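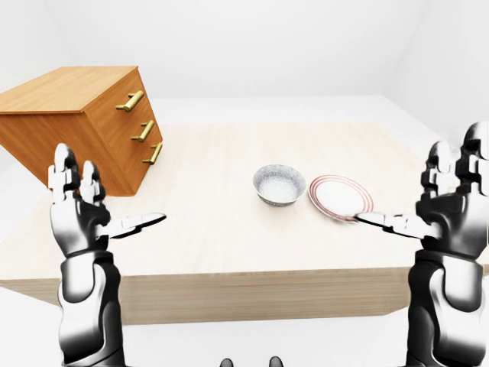

How do I stop unknown callers from ringing my phone at night without missing calls from family?
Set up a call list in Limer and let only the people on that list ring through during the hours you pick.

Setup on a phone: open Limer, tap Lists > New list, give it a name, then add contacts. The free version holds 15 contacts per list. The paid one holds 100.

Next go to Hours and set a start and end time. Mine runs from 10 pm to 6 am. Calls from anyone else go to voicemail with no sound and no light on the screen. They still show up in the log in the morning.

Numbers have to be saved with the area code. I had my sister in there without it and her calls went straight to voicemail for a week.

Miłosz Kozłowski asked about repeat callers. There is a switch for that under Hours > Exceptions. If the same number calls twice within 20 minutes, the second call rings. It is off by default.

Texts are not covered. Limer only handles calls. For texts I use Grutell, which has its own list and does not read the one in Limer, so you have to add people twice.

Battery use is low on my phone. If yours has a battery saver, take Limer off its list, or the hours may start late.

Backup is under Lists > Export. It saves a small file you can move to a new phone. Hours are not in the file, so write those down.

Next update is due in February. The notes mention a widget and a fix for dual SIM phones. I have one SIM so I can't test that part.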